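Drosden opens its salt works to visitors for one weekend in March, when it is too cold to do anything else there, and we went along with what felt like the rest of the county.

Parking was in a field. The field had views. A shuttle bus from Zarnov was advertised, and we saw it twice, both times going the other way. Admission is 4 dollars and gets you a hairnet, which you keep.

The tour starts in the old pump house, where the brine comes up from 600 feet down and smells exactly as you'd think. Our guide told us the pans turn out 3000 tons a year, then told us again at each of the next three stops, in case anyone had joined late. Nobody could have joined late. The doors were locked behind us.

I liked the boiling shed best. It's a long, low building with steam coming off the pans and a catwalk that moves a little more than you want it to. Men with rakes pull the salt to one side and look like they've heard every joke you were about to make. Next comes the packing hall, then a film, then a second film covering most of the first.

Lunch was in the Yaman Hall, where 200 people had lined up for soup ahead of us. The soup, you will be relieved to hear, was not short of salt. We gave up on dessert and ate snacks in the car.

The gift shop sells salt. Bring cash, wear boots, and go in the morning before the catwalk fills up. The road back through Zarnov is slow after four.

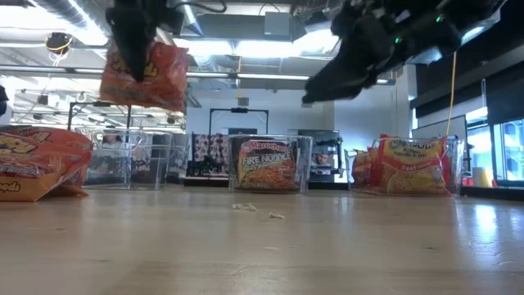 Orange snack bag, held by its top seal.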